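Mernton Tycoon Desk review
By Inês Aguiar
23 June 2025

Print this page | E-mail this article

I have read a lot of newsletters on the games business, and Mernton's Tycoon Desk is the first one in years I've looked forward to opening! It's a research service for small investors who want to follow game publishers, studios and the companies that make the tools they all use. I signed up in February and have been hooked ever since.

The core of it is a database of 277 listed game companies, searchable by country, size, debt and how much of their revenue comes from a single title. That last filter is wonderful. I ran it on Cultard, a mid-sized mobile publisher I'd been tempted by, and found one puzzle game carrying nearly the whole business – very handy to know before putting in $500.

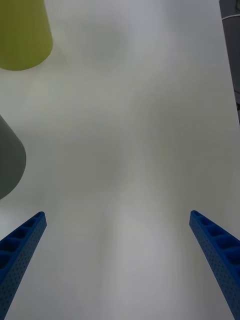 Quarterly reports are where Tycoon Desk really shines. Chinyere Uzor writes most of them, and she can take a messy set of accounts (Adebisi's spring numbers, for instance, with all those write-downs) and make it read like a good story. The pages are laid out as plain as a bare white tabletop, with no blinking tickers and no pop-ups, and I got through some 4 reports in one evening without noticing the time.

I do have 2 gripes. The phone app logs me out constantly, and coverage of smaller studios is thin – Tostcombe gets a single paragraph, and it's an old one. I'd also love a way to export my watchlist.

Still, I renewed for a full year the day my trial ended, and I've already got my brother reading it.

E-mail this article | Print this page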